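Re: [tevis-swap] Winter clothes swap, sizes and sorting

> Can someone post how we're doing the sorting this year? Last time the
> kids tables were a mess by noon and I went home with two left boots.
> Also is it still 4 bags max per family or did that change. And do we
> take pajamas?? The flyer says "no sleepwear" but the old one said yes.

Quick answers, typing this on my break so forgive me.

Bags: still 4 per family. I know some people want more. The hall on Akpan Street gives us 20 tables and that's it, we had over 400 pieces left at the end last November and 2 of us drove them all to the Udetti store in my car. Not doing that again.

Pajamas: YES. The flyer is wrong, my fault, I copied the summer one. Anything clean with the elastic still good. Sets go together if you have both halves, fold the bottoms flat and put the top over. Odd bottoms are fine too, they go quick.

Boots: tie the laces together or use a rubber band. No laces, clothespin. Please please do this at home before you come.

How sorting works, since it changed:

1. Check in at the side door, not the front. Front is for the Cirkevico bake sale and they were not happy with us last time.

2. Baby and toddler go straight to the back wall. Fold them, don't dump. Polka dots, stripes, whatever, we sort by size only and no more "boy" and "girl" piles.
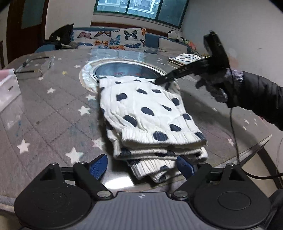

3. Coats and snow pants on the racks. Bring hangers if you have any, we're always short.

4. Adult stuff last, whatever tables are left over. If it doesnt fit it goes under the table in a box with the size on the side in marker, big.

Doors at 9 for drop off, swap starts at 10. If you're bringing stuff but not staying, leave it by 9:30 so it gets on a table.

Still need tape, markers and a second coat rack. Reply to me not the whole list if you can lend one, some people get the digest and complain.

Oh and whoever has the key to the stoarge closet, I need it the night before.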